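How to use a small drawer unit for snacks

By Britta Hagedorn
Last changed 2021-12-11

In our kitchen at Bistton the snacks lived in one big bowl for many years. Everybody took from the top, and the packets at the bottom became old. In July I bought a small plastic drawer unit, the kind people use for hair clips and buttons, and now I keep only single packets in it. My colour was pink with black. Any colour is good.

What you need

A small drawer unit with knobs, a soft cloth, a pencil, and your snacks in single wrappers. Measure the longest packet before you go to the shop. My longest one is 102 millimetres and it must lie flat.

Step 1. Empty and wipe

Pull every drawer fully out one time and wipe it inside. New plastic has dust in the corners. Let the drawers dry with the front open.

Step 2. Sort on the table

Put all the packets on the table and make groups. I sort by taste: sweet in one drawer, salty crackers in the other. My neighbour Florin Vasiliu sorts by date and is also happy with it. Throw away what is too old, and wipe up the crumbs before you continue.

Step 3. Lay the packets in

Big flat packets go first, against the wall of the drawer. Small ones go in the space that is left. Twisted ends should point up or to the side, or they catch on the housing when you close. If the drawer has a ridge on the floor, do not put a stiff packet across it.

Do not fill higher than the drawer wall. I weighed a full drawer once and it was nearly 70 grams, so the unit stays light. Hold it with your other hand when you pull a knob, otherwise the whole thing travels over the table with you.

Step 4. Find its place

Choose a flat place away from the stove and the sun. Put the unit upright with the knobs to the front, and try each drawer again.
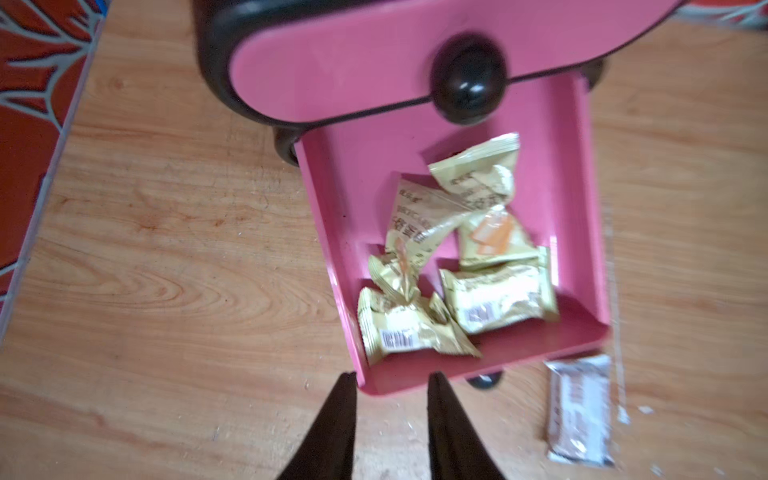
Packets in pale gold film, inside the open drawer.

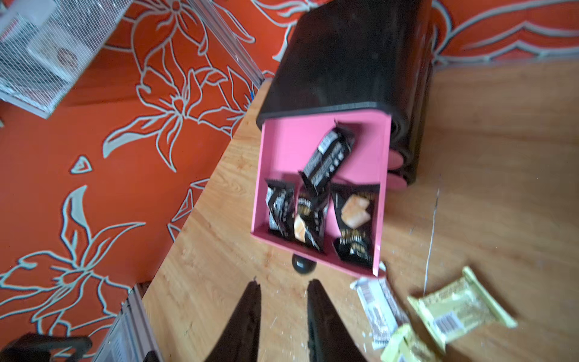 Crackers in black wrappers, with a few other packets still on the table.
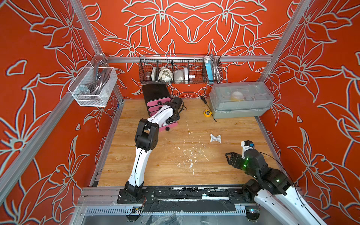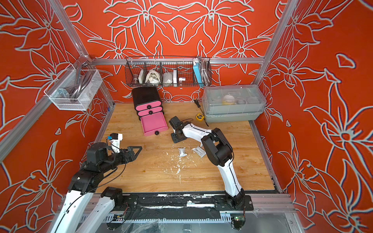 What can I do when a drawer gets stuck halfway?

Push it back a little and look for a wrapper end between the drawer and the housing. Press the packet down with one finger and pull again slowly. If it happens often, take one packet out of that drawer.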